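23 November 2023
Workshop diary, Kallomeck shared shop, Devance Street

The shop was opened at nine. Work continued on the kitchen portion of the gripper build, which has occupied this bench for most of November. The purpose of the day was to record demonstrations at the microwave oven with both hand-held grippers and to settle whether the present finger length is adequate for work inside a small cavity.

Before recording, both grippers were inspected. The left trigger return was stiff and received a new spring from the Modon assortment. The right finger pads had been reglued on Tuesday and were found sound. The marker plates were checked for square against the steel rule, and the left one was refastened with longer screws. Calibration was then run twice. The first run was rejected on account of glare from the window side, and the blind was lowered for the second.

Recording began at half past ten. The task as written calls for the door to be opened, a dish to be placed on the turntable, and the door to be closed. It was agreed with Fiachra Corrigan that the reach into the cavity should be practiced separately before any complete run was attempted, as the markers are easily lost from view when the wrists turn inward.
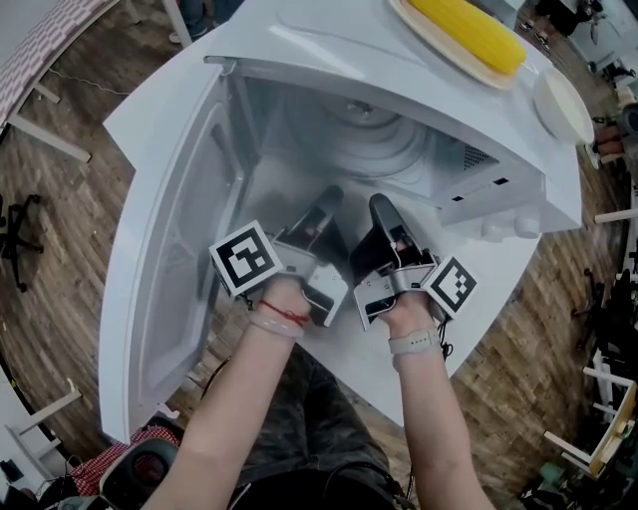

Both grippers at the open oven, with the corn on its plate on top.

The practice reaches showed that the fingers are long enough. The difficulty lies in the width of the two bodies when they are side by side. On several attempts the marker plates touched each other, and once the left plate caught the inner edge of the door. A narrower plate will be drawn this weekend. The Joubert bracket could be turned a quarter to gain clearance, although that would require the cable exit to be moved, and the matter has been deferred.

Of the complete runs, five were kept. The remainder were discarded for lost tracking or for a dropped dish. The total for the project now stands at nearly 400 usable runs, against the 2,000 proposed in the original plan. The plan was drawn up before the time needed for resetting the bench was properly understood, and it will be revised.

Mr. Corrigan also raised the cable on the right gripper, which pulls at the connector when the forearm is extended. A strain relief is to be printed in the softer filament. The existing clip may be retained as a spare.

Outstanding: redraw marker plate; print strain relief; order springs; return the rule to the metal bench. The shop was closed at five.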